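Início | Revista | Água doce | Equipamento | Arquivo

Linhas de mosca: o peso dos primeiros metros

Tempo de leitura: 2 min

A cabeça de uma linha WF concentra a massa que carrega a cana. Na Hovach flutuante que usámos em dezembro, essa massa é de 238 grãos, valor alto para uma cana de classe seis com ação média. O lançamento curto melhora; o longo exige parar a cana mais cedo.

Faustino Pacheco, que monta carretos na Dustetti, recomenda 100 metros de backing para truta de rio. Em albufeira sobe para 95 metros adicionais, se o tambor o permitir.
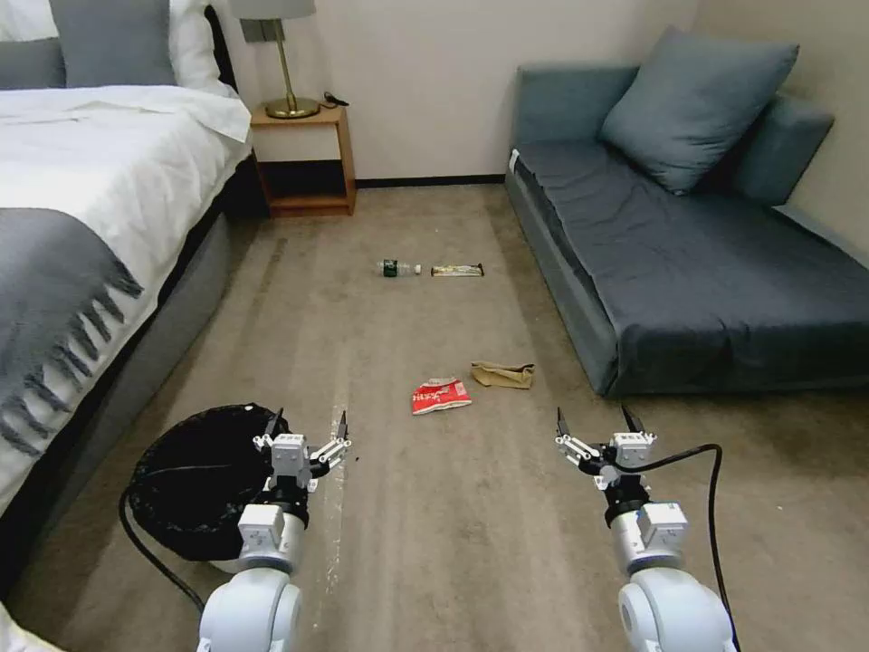
A memória do revestimento é outro problema. Uma linha guardada meses no carreto sai em espiral e transmite mal o toque. Esticá-la à mão, em troços de dois metros, resolve quase sempre – exceto quando o revestimento já tem fissuras.

Itzel Espinoza limpa a sua a cada três saídas, com água morna e sabão neutro, e só depois aplica lubrificante. Ao fim de 400 horas de uso, a ponta ainda flutuava. O nó de união ao terminal foi refeito duas vezes.

Contacto | © Revista Naltwood | Voltar ao topo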